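Hovinau Divided Desk Organizer, Smoke Gray

Home > Storage > Desk & Drawer > Hovinau

In stock. Ships in 3 business days. Gift wrap not available on this one sorry

The see-through gray one people keep emailing about. Back for September, same mold, same color, new carton. If you bought the first run and want a second to match, yes it will match.

Rectangular, small compartments, one long divider down the length and short ones crossing it. Good for the stuff that ends up at the bottom of a drawer. Paper clips, SD cards, earring backs, sewing feet, fuses, stamps, guitar picks, loose keys. Not good for pens laid flat, they don't fit, please stop ordering it for pens. For pens get the Tevano long tray (same color family, a touch lighter).

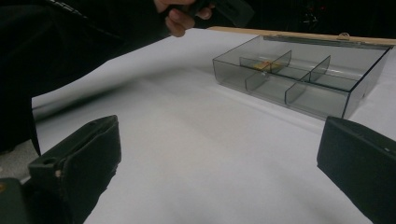

Color first, the question we get most. Smoke gray means tinted clear plastic, not solid. Light comes through. On a white desk it goes soft and charcoal-ish, on a dark desk it nearly dissapears. You can still tell what's in it from the side, like the little orange and yellow piece sitting in a back compartment, so no labels needed unless you like labels. Bright things show up best. Black screws, less so, tip them out to look.

Dividers
Thin, clear gray, same tint as the walls. They come fitted. Lucie McKinnon in our returns dept asks that you don't pry at them with a butter knife. Cracked dividers from prying aren't covered.

Cleaning
Lukewarm water, drop of dish soap, soft cloth. No dishwasher. No acetone, no nail polish remover, it clouds the plastic and the cloud stays. Dry it before putting metal bits back in. Dust in the corners: dry paintbrush, works great.

Where it goes
Desk, shelf, sewing table, workbench if you're careful. Measure your drawer before ordering, the size sheet is under the Downloads tab. Measure the inside of the drawer not the front!! Allow for your fingers too.

Weight and stacking
Fine for small parts. Don't fill it with ball bearings and carry it by one wall. We don't recommend stacking.

Scratches
It's glossy plastic, it'll pick up fine marks if you slide it across a rough bench. A bit of felt underneath helps. Adams felt dots, pack of 200, in Accessories.

In the carton
1 organizer
1 care card
Brown paper wrap (please recycle)
Contents used for display not included

Customer notes

"Beads. Finally can find the right ones. Wish it came in clear-clear but the gray grew on me." Jade Ouellet

"Bought two for the shop counter, bought another for home. Corners are hard to get tiny washers out of if you have big thumbs. Tweezers." Cyril Ellwood

"Took off a star for shipping, box was squashed, organizer was fine. Use it for fly tying hooks." Tanner Fraser

Shop reply: thanks Tanner, we switched to a heavier carton after this. W. Poirier

Ordering more than a few
Schools, repair shops, craft rooms: ask for the trade sheet, item 71. Price breaks are on there. We've sold over 3,000 of these so the wait on big orders is usually short but check with Wayne before you promise anyone a date.

Returns
30-day, unused, in the carton. Keep the brown paper. Arrived broken? Send one photo and the order number, we'll replace it, no need to mail the peices back.

Also in smoke gray
Tevano long tray
Vonex card file
Hovinau round cup (out til further notice)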